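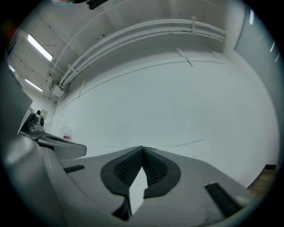

A grant is only money the town would have found anyway, according to one shopkeeper in Flaltuvdale, and our group ended up spending most of the term on that sentence. It was the best summary we heard of the case against regional investment incentives. It was also just one person's opinion, so we tried to treat it the way we treated the official claims, which came with a good deal more paper and not always more evidence.

Do Investment Incentives Bring New Money to a Region? The Case of Flaltuvdale
Group project report, Applied Economics, second year
Submitted Jul 25, 2026

1. Background

Flaltuvdale set up its incentive scheme to attract firms owned outside the region. A firm that qualifies pays a lower rate of business tax for seven years and can claim back part of the cost of its premises. Supporters say the scheme has turned the local economy round. The development office's brochure credits it with 200 jobs and calls it "a proven magnet for international capital".

We wanted to know what "proven" meant. The brochure doesn't say how the jobs were counted, over what period, or whether any of them were jobs moved from somewhere else. We wrote to ask and were sent the brochure again.

2. What we looked at

Two firms have received most of the support: Ivaneck, which makes packaging, and Golestani, which runs a cold storage business. We read their published accounts, the planning records for both sites and the minutes of the meetings at which the awards were agreed. We also spoke to people who work or trade near the sites. These were short conversations and we don't claim they represent anybody except the people who had them.

As a comparison we used Trovari, a neighbouring district with similar wages and road links and no scheme of its own. It isn't a perfect match. It has a larger college and cheaper land on its northern side, and either of those could matter more than tax.

3. Findings

Ivaneck is the firm most often held up as the success. Its accounts show that the money for the Flaltuvdale plant came from a loan raised with a domestic bank, secured on the building. The parent company abroad put in very little fresh equity. The project is still listed as foreign investment because of who owns the firm. There is nothing improper in that, but a reader of the brochure would probably picture money crossing a border, and for the most part it didn't.

The planning records raise another problem. Ivaneck applied for permission to build before the scheme was announced. Perhaps the firm had been told privately that help was coming. Perhaps it would have built regardless. The minutes don't settle it, and none of the members asked the question at the meeting where the award was approved.

Golestani is a better case for the supporters. It had no earlier link to the region and its accounts do show capital coming in from the parent. Against that, it closed a smaller depot in Trovari in the same year. Some staff were offered transfers. We couldn't find out how many accepted, so we can't say what share of the Golestani jobs are new to the wider area. The brochure appears to treat all of them as new.

Trovari, meanwhile, lost that depot and still saw investment rise over the period. We would be careful with this. It could mean incentives make little difference, or it could mean Trovari's land prices did the same work by another route.

4. Weak points in our own work

Two firms are too few to support a general conclusion. Company accounts follow rules that are meant for shareholders and tax offices, and they are awkward to use for tracing where a pound started out. We also began the project fairly sure that the scheme was a waste, and that may have made us quicker to find fault with Ivaneck than to give credit to Golestani. The section on Golestani was rewritten after our supervisor pointed this out.

5. Conclusions so far

We found no good evidence that the scheme brought in the amount of outside capital claimed for it. We didn't find proof that it failed either. The shopkeeper's view fits the Ivaneck records reasonably well and fits Golestani badly.

The scheme comes up for renewal in September. Before then the development office could publish its job figures by firm and by year, with transfers shown separately. It presumably holds them already.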